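Search this forum
Home Boards Kitchen & Table New posts Log in

Kitchen & Table > Hosting at home > How many sweets for a tea table?

**lalit_kaushik**
Jan 23, 2019

Hello all. My parents celebrate their anniversary soon and I will host the tea for 20 guests in our apartment in Pinmont. It will be no dinner, only tea, coffee and small sweet and salty things on the table. My question is if I should put everything directly on the cloth in small groups, or use bowls. My aunt says bowls look like a waiting room. My wife says that without bowls it looks like somebody dropped a bag.

I also do not know how much to buy. The shop in Stammont sells mixed candy in bags of 36 pieces, and I was thinking of 8 bags. 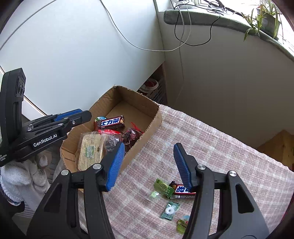

The second matter is chocolate. Our living room is warm in the evening and I am afraid that it becomes soft before people arrive. Should I put it out late, or leave it out of the plan?

**Fikel**
Eight bags is far too much if you also have salty things. Grown people take two or three candies with tea and then they stop. Buy half, and spend the rest on good nuts.

Bowls, please. I don't want to eat a cracker that was lying on cloth.

**oldteapot**
I disagree with Fikel about the bowls. Wrapped things can lie on the cloth with no problem, and guests reach for them more easily. Only the unwrapped ones need a dish. We did it this way in November for my sister and all the wrapped toffee was gone before the cake was cut.

**Fikel**
Then half of the table has dishes and half has not. It looks unfinished to me – but okay, it is a matter of taste.

**bai_street_baker**
About the chocolate: keep it in a cool room, not in the refrigerator. From the refrigerator it gets a white film and people think it is old. Put out one small plate and fill it again when it is empty.

Also think where the wrappers will go. Put 2 small empty cups on the table, or you will find paper behind the sofa for a week.

**lalit_kaushik**
Thank you, the cups for paper are a very good idea. I will take four bags and more nuts. Wrapped candy goes on the cloth, everything else in dishes. My aunt and my wife can each be half right.

One more question, does anybody wash a cotton tablecloth before the first use? Mine is still stiff from the package.

**oldteapot**
Yes, wash it once and iron it when it is still a little damp. It will hang much better at the corners.

**Fikel**
Wash it alone the first time if it has any color. I have pink napkins now.

We use cookies to remember your settings on this forum. Accept Read more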